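Chapter 4: Packing a Bag

I used to dump everything in and hope. Then I worked one February at the Lilgate market – some 200 bags a day – and learned to look first.

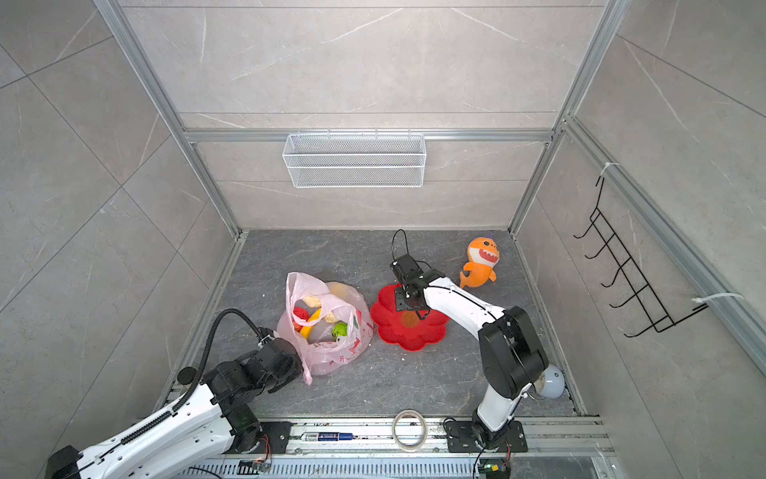

Fig. 4.1 A pink bag with mixed items, and a red plate.

Soft things ride on top, so bread goes in last.
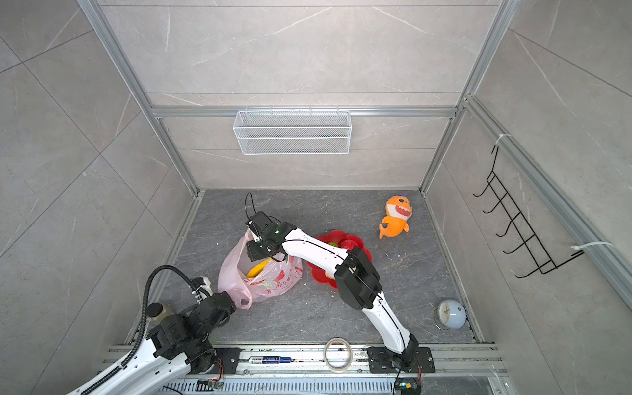
Should I tie the handles?
Only for a long walk, and loosely.

Now open the bag wide and check the bottom.

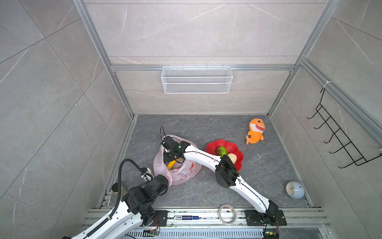 Fruit bruises fast, so I give it a side to itself.

Last updated 25 May 2024

Comments
Shiuli Weerasinghe: My eggs say thanks!
Catterall: More on jars, please.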